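Workshop notebook, Jorkurstead
Wednesday, started writing at 4.40 pm, kettle on

Long day and a good one, so I'm putting it all down before it leaks out of my head. Ilir asked me last week to stop writing "dye went fine" and leaving it at that, and he's quite right, so here is the whole of it, warts and all.

We finally got the walnut bath going. The husks came from the old tree behind the Plolis depot and had been sitting in their bucket under a lid since the autumn, and the smell when I lifted it was something to behold (sorry to everyone upstairs!). I strained the liquor twice through muslin, the second time very slowly, because the last batch left bits in the yarn that we were picking out for days. It made a lovely dark tea, darker than I had hoped for.

Yarn for today was the Geda, the plain undyed two-ply. 500 g of it, weighed dry, tied loosely in four places per skein with the white cotton so I can find the ends again. Soaked overnight in cold water with a drop of washing-up liquid. I didn't use any alum this time. Walnut doesn't need it, and I wanted to see what the wool would do when left to itself.

In it went at half past nine. Brought the pot up as gently as the big ring allows, which took well over an hour, and then held it just under a simmer. I kept wandering off to tidy shelves and then hurrying back to look — it is very hard to leave a dye pot alone. Turned the skeins with the two long spoons and no splashing, apart from one lot down my apron, which has joined the others.

First skein out at noon: a warm toffee brown, quite even. Second one an hour later and a clear step deeper. The other two I left in to cool with the bath, and they are still there as I write. Ilir Kneževič came through at lunch, held the first skein up to the window for ages, and said it was the colour of his grandmother's sideboard. High praise, I think. He would like it on the shade card as recipe 312, following on from the onion skins, so 312 it is. Please can whoever has the card holder put it back on the hook.

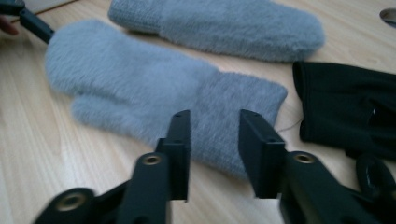 Now, the water. I've been grumbling for months that our browns come out greyer than they did in the old place, and I'm fairly sure it's the tap. So I did a small side pot with rainwater from the butt, same liquor, same time, one little sample skein. It looks redder to me, but it was still damp when I compared them and the light was going. I don't trust myself at that hour. Look at both again tomorrow morning, dry, by the door.

Meter reading before I forget: 3,269 when I switched the ring off. I should have read it at the start as well and I didn't, so that is no use to anyone until next time.

The Vasić scales are drifting again. They settle, then creep up a gram or two while you stand there looking at them. I changed the battery and it made no difference at all. For today's weights I took the first steady number and stuck to it. If anyone has the little brass check weights, they used to live in the tea tin.

To do:
Lift the last two skeins, let them drip, rinse in water of the same warmth, no wringing.
Keep the spent bath. There is plenty of colour left in it, and I'd like to try the linen offcuts.
Small iron dip on one sample, a very short one, to see how far it saddens.
Order more cotton for ties. Down to the last 18 lengths, cut this morning.
Wash the muslin, or admit defeat and buy new.

Lid is on, ring is off at the wall, back window left on the latch for the smell. My hands are brown to the wrist because the left glove had a split in it, and I have supper at my sister's at seven.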